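Robots at work: who packs the box?

Flestbridge is a company in Erkilby that packs small things into boxes for stores. It has 22 workers. For years, every box was filled by hand. Now the company is getting packing robots, and some of the jobs are changing.

A robot doesn't know how to pack. It learns from people. A worker picks things up with a gripper, a tool with two fingers that open and close. Computers study how the fingers move, and the robot tries to move the same way.
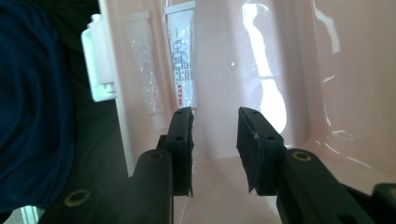 Why can't the robot just be told what to do?

Soft things bend and slide, so it is hard to write a rule for every one. Seeing many tries works better. The team made 1,561 of them in March.

Gianni Carbone used to pack boxes all day. Now he spends half his shift teaching. He holds one gripper in each hand and does the job slowly - opening a lid, reaching in, closing it again. He says his arms get tired in a new place.

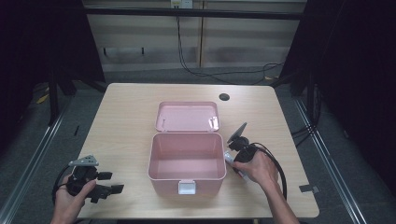
What changes for the workers?

Lifting heavy cartons is the first job the robots will take over. Most people are glad about that. Some worry there will be less work for them, and that is a fair thing to worry about. The company has promised 9 months of training to anyone whose job changes.

Teun De Haan now checks the robots' work. If a box is packed badly, he stops the line and fixes it. 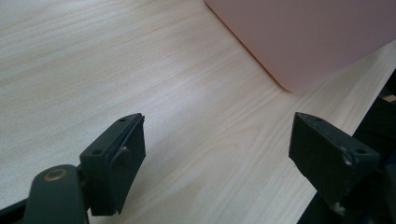
Mistakes are a big part of learning, for robots and for people. A robot may squeeze too hard or miss what it is reaching for. Distance is one of the tricky parts. With the gripper's fingers wide open over bare table and the pink object still out of reach, the robot has to work out how far to go before it closes them. A person does this without thinking.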